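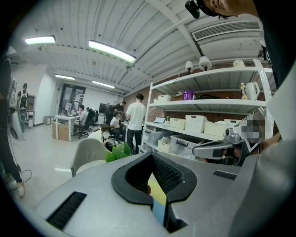
Structure and Wording of Death Notices in the Venwood Local Paper

Project report, local history and records module

1. Background

Death notices are used by family historians as a quick source for dates, kinship and occupation. How far they can be relied on depends on what the notices usually contain and on who wrote them. This project looked at notices in one weekly paper serving Venwood and the farm townships next to it. The aim was to record which kinds of information appear, in what order, and how the pattern differs between short paid notices and longer family-written ones.

2. Material

The sample consists of 364 notices taken from bound volumes and from the library's microfilm. Notices for persons under 18 were left out. Card-of-thanks items and anniversary memorials were also left out, although the paper prints them in the same column. Where a notice was printed twice with corrections, only the later version was kept.

A notice was classed as short if it ran to fewer than 300 words and long otherwise. The limit was set after a trial count in November and is a working figure. It does not match any price step used by the paper.

3. Coding

Each notice was read by 2 coders working separately. The coders marked the presence or absence of birthplace, parents, schooling, military service, employment, marriage, residence, church or lodge membership, survivors, and predeceased relatives. The order of first mention was entered in a second column. Maiden names were coded as present only when the notice gave them outright, by parentheses or by "née." A surname implied by a brother's name in the survivor list was coded as absent.

Disagreements were settled by rereading the notice together. Most of them concerned employment, which is often worded loosely ("worked for many years in town").
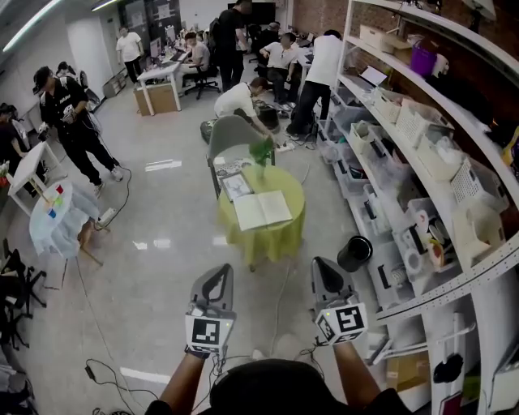
4. Results

Survivors were the most regular element and nearly always followed the account of marriage and residence. Predeceased relatives came directly after survivors in the short notices. In the long notices they were often placed near the parents instead, so that a reader searching only the end of the text would miss them.

Women's employment was mentioned less often than men's in the older volumes. The gap is narrower in the later ones. Grandchildren were named one by one in the long notices and given as a number in the short ones. This matters for tracing living relatives, as the number can include step-grandchildren without saying so.

Two surnames, Flotow and Ekpo, were used to test whether a family keeps the same wording over time. The Flotow notices share an opening sentence across several deaths. 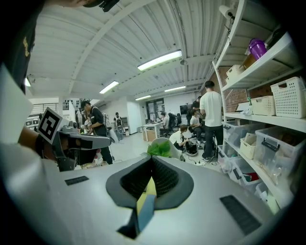
The Ekpo notices do not, and differ in both length and order. The likely explanation is that the first family reused an older clipping, but the files give no direct evidence for this.

5. Limits

The sample covers a single paper. Some 4 reels were too faint in places to code and were dropped. Notices handled by the Homano funeral home follow a printed form, and they make up a large part of the short group. The results for that group therefore describe the form as much as the families.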